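Flalla Catchment Drainage Survey
Progress report to the Trorken Fund, second reporting period
Prepared by Laine Grigaitė, survey lead

1. Status

Field recording of the lower catchment is complete. The upper catchment is behind programme because the access agreement for the Osei land was signed late. Spending is within the approved total, with one transfer between headings requested in section 5. The end date of the grant is unchanged.

2. Field recording

The work plan called for 60 culverts to be located, measured and given a condition grade. In this period 50 were recorded in full. Of the rest, most lie on the Osei land and will be visited once the stock has been moved off the lower fields. The others are on the old tramway and can only be reached from the stream bed. They will have to wait for low flow.

Each record holds the position, the internal diameter or span, the depth of silt at the inlet, the material, and a grade from A (sound) to D (failed or blocked). Where the outlet could not be found, the entry is marked open and no grade is given. The first draft of the recording sheet allowed a grade on the inlet alone. This was changed after the first week of fieldwork, and the affected entries were revisited.

16 culverts were graded D. They are concentrated between the mill road and the ford, where the pipes were laid at a shallow fall and the silt depth at the inlet commonly exceeds half the diameter. Blockage by roots was found mainly on the hedge side of the mill road. Structural failure was less common than we had assumed in the application and is confined to the older stone-lined sections.

The county layer we were given at the start of the project shows several crossings that do not exist on the ground, and omits others. A list of corrections has been sent to the drainage board. We have not had a reply and have proceeded on our own positions.

3. Water levels

Gauge boards were fixed at 2 sites, upstream of the ford and at the mill road bridge. Readings are taken by hand in the morning, and again in the evening after heavy rain. The mill road record is continuous. The ford record has a gap caused by the board being knocked out of plumb, probably by floating timber. It was reset to the same datum mark, and the readings either side of the gap are usable. The readings from the days when it was leaning have been removed from the series.

The relation between the two sites is not yet good enough to estimate one from the other. The lag varies more than expected, and the likely cause is the field drains that join between them. These are not on any plan we have seen. The landowner at the ford remembers them being put in and has agreed to walk the line with us.

We had intended to fit a pressure logger at the ford. The unit supplied drifted against the board during bench checks and was returned. A replacement is on order, and no claim has been made for the first unit.

4. Working maps

Culvert positions are plotted on base sheets as well as entered in the database. The sheets are used at landowner meetings, where people can correct a line with a pencil, and several of the tramway crossings were found this way. All corrections are transferred to the database within the week, and the marked sheets are kept in the plan chest at the Prarnness office.

The sheets for the lower catchment were redrawn in this period at a larger scale. The earlier scale did not leave room for the condition grade beside each crossing.

5. Budget

Travel is underspent as a result of the delay on the Osei land. Equipment is slightly overspent on fixings for the gauge boards, which needed longer posts than specified. We ask the Fund to approve a transfer from travel to equipment to cover the difference. The schedule is attached as Annex B. Staff costs are on profile.

Small purchases for the drawing table (pencils, tracing film, ruler sets) are charged to consumables.
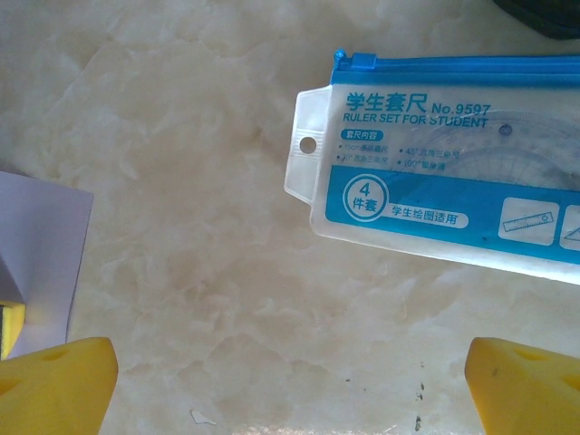 Prarnness, September

The following notes were supplied by Ülle Pētersons, who runs the drawing table and the parish sessions.

Parish sessions are held on Tuesday evenings in the reading room. The format has settled: a base sheet is put out for one stretch of the stream, those present mark what they know, and disputed points go on a separate list for a site visit. Attendance is steady, with a better turnout from the mill road end than from the upper farms.

The ruler sets are the ordinary student type in a clear zip pouch, marked No.9597. Scale distances are still checked against the office scale rule before anything is inked.

Older residents have been the main source for the field drains. Their accounts agree on the general line and disagree on the outfall. Both suggested outfalls have been pencilled in and neither has been entered in the database.

6. Risks

Access to the Osei land remains the main risk to programme. If the ground is too soft for the vehicle, the survey can be done on foot with a longer day. A wet autumn would put back the tramway crossings and may push them into the final period.

7. Next period

Complete the upper catchment and the tramway crossings. Install and check the replacement logger. Walk the field drains at the ford and confirm the outfall. Issue the draft condition map to landowners for comment before it goes to the drainage board.

Annex A: culvert register, lower catchment
Annex B: budget transfer schedule
Annex C: gauge readings, mill road and ford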